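How to Get a White Water Ring Off a Table (and Which Tricks to Skip)

By Birgit Meinecke

Every family has a cure for water rings, and most of them involve something from the fridge. I have tried mayonnaise. I have tried toothpaste, cigarette ash and a walnut. I remain unconvinced by nearly all of it, and I suspect the people who swear by the walnut had a ring that was going to fade by itself.

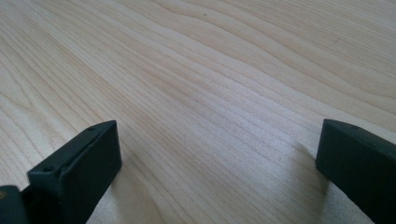
Reading time: 2 minutes

First, work out what you have. A white or cloudy ring is moisture caught in the finish, and you have a fair chance with it at home. A black or dark brown ring has gone through to the wood. No amount of rubbing on top will reach it, whatever the video says.

Check the finish too. The method below suits lacquer and shellac. Oiled tables usually want a light rub and more oil. If the top is laminate or some other plastic surface, a damp cloth and a little dish soap is as far as I would go.

What you need

A plain cotton cloth, no print and no texture
An iron with the water emptied out
Paste wax and a second soft cloth

Step 1. Wait. Leave the ring alone overnight. Plenty of "miracle" fixes are simply this step with mayonnaise on it.

Step 2. Fold the cloth once and lay it over the mark. Set the iron to its lowest heat, steam off.

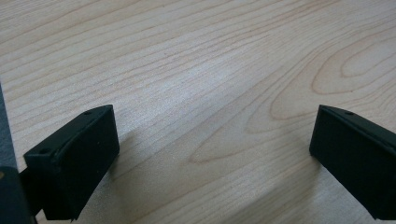 Step 3. Press for 5 seconds, keep the iron moving, then lift and look. Repeat up to seven times. Stop sooner if the finish feels tacky or smells of anything at all. I once pushed my luck on a side table at my aunt's place in Clirkalthorpe and left a dull patch bigger than the ring.

Step 4. Let the spot cool fully before you judge it. Warm finish can look better than it is.

Step 5. Wax the whole top, and go easy. A waxed circle in the middle of an unwaxed table is just a new kind of ring.

What about the products?

Kasten sells a ring remover cream. I used it on two tables and got about what the iron gave me, for more money. Tarnton wipes made everything smell of oranges. The ring was still there under the smell. 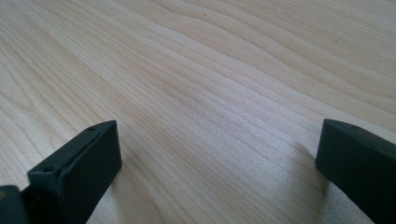

Sanding is the other thing people rush into. On veneer it is a bad bet, as the real wood layer can be thinner than you think, and once you are through it you own a much bigger problem. On solid wood, fine, but you will be refinishing the entire top, and 800 grit will not blend one small spot into an old finish no matter how patient you are.

If the ring is still faintly visible after a couple of rounds, live with it for a month. I did that with my own kitchen table one February and by spring I had to hunt for the mark. Or buy coasters. The cork ones from Mema are ugly and they work.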